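**Ticket 2118: lid on pink desk bin won't stay shut**

Opened by: Bezawit Wako, Trenstead office
Assigned to: Wai-kit Shek
Status: closed

**26 July 2018, Bezawit Wako**

The lid on the pink container at desk 100 pops up on one corner. I press it down, it clicks, and a minute later it has lifted again. I've emptied it and tried again with nothing inside. Same result. The other containers from the Jalell order are fine.

**Wai-kit Shek**

Please check the seam where the lid meets the body. Run a fingernail all the way along it, corners included, and tell me if it catches anywhere. Also try the white button on top with the lid off and see if it springs back.
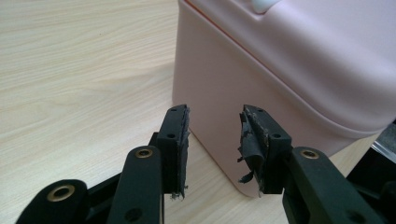

**Bezawit Wako**

Button springs back every time. My nail catches at one corner, on the inside. There's a bit of dried glue there, probably from the label Babar peeled off in March.

**Wai-kit Shek**

Take it off with warm water and dish soap. Leave a damp cloth on it for ten minutes first. Please don't use the desk cleaner, it dulls the plastic. Dry the rim before closing.

**Bezawit Wako**

Done. It took two goes with the cloth. Lid has been down since lunch and I've opened and closed it several times.

**Wai-kit Shek**

Good. Closing. Hanne has spare lids at Tovcombe if it comes back, quote this ticket number.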